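Last updated: July 19, 2020

Making the Bed at Awan House

Donal Lenihan is responsible for the rooms at Awan House, a guest house with four bedrooms above the old Jiltico bakery. We spoke in the kitchen, while the sheets were in the machine.

He did not plan to work with beds. Before, he sold floor tiles for more than 70 weeks and did not like it. "In April my sister asked me to help with one room," he told me. "I stayed for all of them."

I asked what guests notice first. "The pillow," he said at once. "If the pillow is flat, they write to me about the pillow. They never write about the window, and I painted that window two times."

His opinion about ironing is strong. He irons the pillowcases and leaves the duvet covers alone. "You shake the cover, you lay it down, you go to the next room. A bed should look like a person can sleep in it."
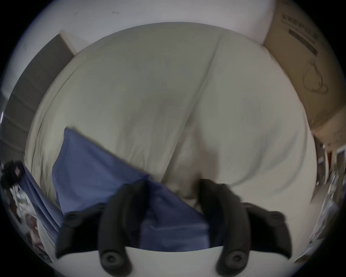 Cream duvet and blue pillow
Rooms and Linen, Awan House

For the colors he is less strict. A pale cream duvet with a blue pillow is a combination he likes, and he does not mind a crease. "Cream is kind to the room," he said. "White looks to me like a clinic."

Then the machine finished, and he went to hang the sheets before the rain.

Get our newsletter once a month. You can unsubscribe at any time.

Contact | © 2020 Flerkine | Back to top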